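We use cookies to keep this site running. By reading on you agree to our cookie notice. Accept | Settings

Chore robots

A chore robot is a machine meant to do the everyday jobs people do with their hands, either at home (laundry, dishes, picking up toys) or on a shop floor (sorting, packing, plugging parts together). I've kept this entry going for a few years now, and the question I get most is still the simple one: can they do it yet? My short answer is some of it, slowly, and mostly with somebody close by. The long answer is the rest of this page!

Where the name comes from

I first saw "chore robot" in a flyer for the Grellamwood open day, where it covered everything from robot vacuums to a pair of arms bolted to a bench. Some people only use it for home machines. I use it for both, because folding a towel and fitting a plug run into a lot of the same trouble (soft stuff, small stuff, stuff that isn't where you left it).

What already works

Floors, mainly. Robot vacuums and mowers are the ones you can go out and buy, and they get away with a lot by never having to pick anything up. Dishwashers and washing machines count too if you're generous, and I am, although my brother-in-law argues with me about it every Thanksgiving. In factories, arms have been welding and stacking for decades, but there the parts show up in the same spot every time, and kitchens don't work like that.

What sort of works

Picking up one solid object from a table is in pretty good shape. Cups, boxes, bottles, fine. Laundry is much harder. The Olutik folding bench, the one I've watched the most, took 271 seconds over a single T-shirt on the day I timed it, and I'd have refolded the sleeves myself. Claeys built a dish loader that did well with plates and badly with forks, and I have a real soft spot for it (it waits so politely in front of the rack).

Small parts

This is the bit I find most fun. Putting a small piece into a slot is a job most of us would do while talking on the phone, and for a robot it's a whole string of problems. It has to find the piece, grip it without sending it flying, turn it the right way around, line it up and then push just hard enough. See-through parts are worse, as cameras have a rough time with anything clear or shiny.

Two arms help a lot. One can steady the big part while the other brings in the little one, the same way you'd hold a jar to get the lid on. The catch is that the arms have to stay out of each other's way, and over a small work area that gets crowded fast. Many setups put a camera near each gripper for a close-up view.

In the Amano bench trials, one pair of arms went through 268 tries at a small insert job, in batches of 10. My notes have five of those batches marked "good," and I was feeling kind that week. Dropped pieces were the usual trouble, followed by pieces that went in crooked and had to come out again.

So, yet?

For floors, yes. For one job on one bench with good light, getting there. For a machine that clears the table, wipes it and then sews a button on, no, and I wouldn't put off your own chores waiting for it. I'm planning to redo the laundry section in October after another visit to Olutik, so check back if socks are your thing.

Last updated 2019-08-08

14 comments | 37 shares

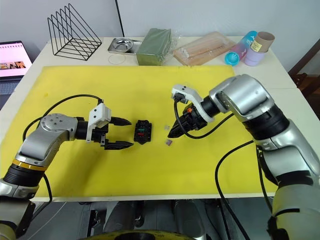
Small-parts work: two arms, a connector block with green and red inserts, and two tiny pinkish-purple pieces beside it.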